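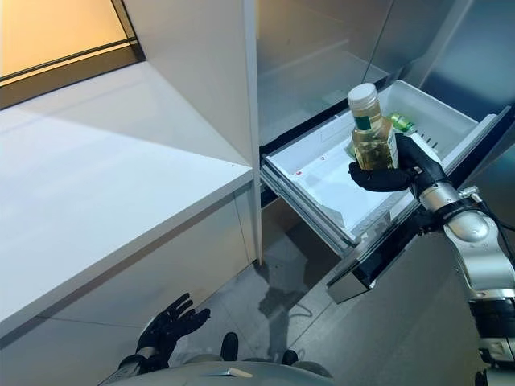

Skedow

Skedow is the placement planner used in the Nandaneo kitchen stack. It takes a grasped object and an open container (drawer, bin, shelf) and returns a release pose for the hand, plus the arm path to get there. It does not open or close drawers; that lives in the ververidis package.

Status: usable, API still moving. The config format changed in November, so older YAML files need the convert script.

Install

pip install -e . from the repo root, inside the same environment as ververidis. Python 3.11 only.

Running

skedow plan --scene scene.json --hand right
skedow replay --log run.npz

The planner gives up after 60 seconds by default. Set max_time in planner.yaml to change it.

Inputs

— head camera color and depth, aligned
— joint states for both arms
— container walls from the perception node, as planes

The idle arm is treated as an obstacle and stays where it is. Drawer walls get a 5 mm margin.

Known issues

Translucent bottles leave holes in the depth image. Set fill_mode: hull for oil and similar liquids, or the planner will think the bottle is narrower than it is.

Glossy drawer fronts and polished floors produce false surfaces below the drawer. Crop them with floor_cut.

Loose cables on the arm are not modeled.

Tests

pytest tests/ runs 1131 cases. The slow ones are skipped unless you pass --all.

Maintainer: Paraskevi Tzavaras, Skumcombe lab. Please attach the log file when you open an issue.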